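Home Maintenance and the Law of Small Claims
Week 4 handout: Reading product claims on household goods

Oct 22, 2022

Read this before the session. Bring one piece of packaging from your own kitchen or shed, with the small print intact. Labels photographed on a phone are fine as long as the writing can be read.

What this week is about

Last week we dealt with contracts for work done in the home. This week we turn to the words printed on the things people buy to do the work themselves. My view, which you are free to argue with, is that most of these words are chosen to sound like a promise while leaving the seller almost nothing to answer for. Some of them are simply true and dull. A few are plainly false. The large group in between is where you will spend your time as an adviser, and it is where I want you to slow down.

We use four case packs this term: Pitoro (sealants and tapes), Gastura (kitchen fittings), Samarakoon (paints and wood treatments) and Nasus (general hardware, sold mostly online). You will get the full packs on the night. The extracts below are enough for the reading.

1. Words that promise nothing

Start with "professional quality". Ask who the professional is. Ask what a product would have to do before it failed to be of professional quality. If you can't think of an answer, the phrase has no content, and a complaint built on it will probably go nowhere. The same goes for "heavy duty", "premium" and "trusted". Students tend to get angry about these words and want to make them the centre of the letter. Don't. The seller will say that they are ordinary sales talk, and on that narrow point the seller has a fair case.

"Up to" deserves a section to itself but will have to make do with a paragraph. Samarakoon sells a fence treatment that protects "for up to 11 years". A fence that rots in its second winter is within that claim. So is one that rots in a month. The number does its work in the buyer's head, where the "up to" drops away. What you can argue is that an ordinary buyer would expect at least some buyers to get somewhere near the figure. Ask for the evidence. Ask how many fences were watched, for how long, and in what weather. I have yet to see a reply that answered all three.

"Helps to" is a cousin of the above. A tape that "helps to stop leaks" has helped if it slowed the leak while you were looking for a bucket.

2. Words that promise something

"Fits all standard sizes" is a real claim and can be tested. "Contains no solvent" is a real claim. "Suitable for drinking water" is a serious claim, and you should expect papers to back it up. Once a label says something that can be checked, the mood of the correspondence changes, and you will often find the seller becomes vague about which product was meant.

The trouble is that a real claim is often placed beside an empty one so that the two blur. Gastura's tap box says "tested to 17 bar" in large type and "for lasting peace of mind" under it. The first line could be shown to be true or false. It also says nothing about how long the tap lasts, which is what the second line wants you to take from it. Read the two lines apart. Cover one with your thumb if that helps.

Note too that "tested to" is weaker than "passed at". Something can be tested to a pressure and fail there. I don't suggest that this one did. I do suggest that a careful buyer can't tell from the box.

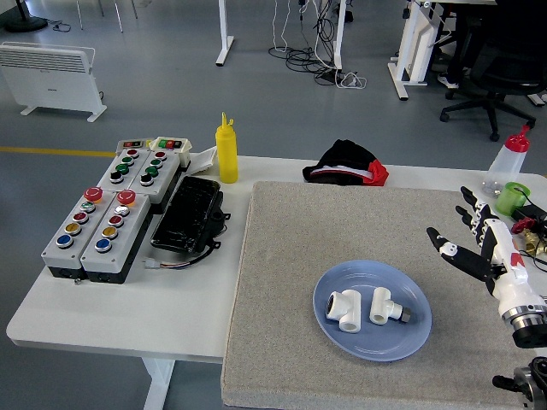

Fittings are where compatibility claims go wrong most often, and they make a good subject for beginners as the goods are cheap and the language is short. The Nasus listing in your pack says "works with all common pipe", five words with at least two holes in them. Common where, and common to whom? A buyer who is doing up an old house may have pipework that was common once. Then there is the matter of how the parts join. Take the two white PVC tees on the blue plate: they are alike at a glance, but the one on the right has a small threaded metal insert at one end, and a listing that said only "PVC tee, white" would cover either. If your client ordered on words like those and got the wrong one, the first question is whether the listing gave enough to tell them apart. The second, which clients like less, is whether they looked.

I would not lean too hard on pictures in listings. Sellers reuse them, and the small print will often say that the goods may differ from those shown. That line does not excuse everything. If the difference decides whether the part can be used at all, you should say so plainly and quote the law on goods matching their description. Keep a saved copy of the page. Pages change after complaints, sometimes on the same day, and I leave you to form your own view of why.

3. Numbers and surveys

Pitoro's sealant carries the line "9 out of 10 users would recommend". The footnote gives a sample of 1159 users. That sounds healthy until you read on and find that they were given the product free and asked within a week of using it. A sealant that looks neat after a week tells you how neat it looks after a week. Whether it holds is a question for the following year, and no one was asked then.

Compare the claim in the Nasus pack, "nearly 3495 five-star reviews". I have puzzled over that "nearly". An exact figure with a hedge in front of it usually means that someone copied a number without knowing where it came from. It may be harmless. It would still be my first question in a letter.

For any survey claim, write down:
who was asked
who did the asking, and who paid
what they were asked, word for word
when they were asked, compared with when the product would be likely to fail
what happened to the answers that didn't suit

You will rarely fill in all of these. The blanks are useful in themselves and belong in your file note.

4. Guarantees

A guarantee is worth what it costs to claim on it. Read the Gastura card from the bottom up. The buyer must have registered within a month of purchase, kept the receipt, kept the box, had the tap fitted by "a competent person" and paid for carriage both ways. None of this is unusual. The card also says, as such cards must, that it does not affect the buyer's legal rights, and those rights are very often better than the guarantee. Clients don't know this. They come in upset that they failed to register, when the registration may hardly matter.

Be wary of "lifetime". Whose? In the July intake we had a card on which it meant the life of the product, so that the guarantee ended when the product broke.

5. For the session

Read the Pitoro and Nasus extracts twice. Mark each claim as E (empty), T (can be tested) or M (mixed). Where you put M, split the claim into its parts and mark those as well. Expect to disagree with your neighbour over the paint tins.

Then draft a letter of no more than one side to the seller of your own item, asking for the evidence behind one claim. Choose a T. Use no adjectives about the seller. Give a date for reply and say what your client will do if it passes, but only if your client really will do it.

Week 5 is on delivery charges and returns. The reading is shorter.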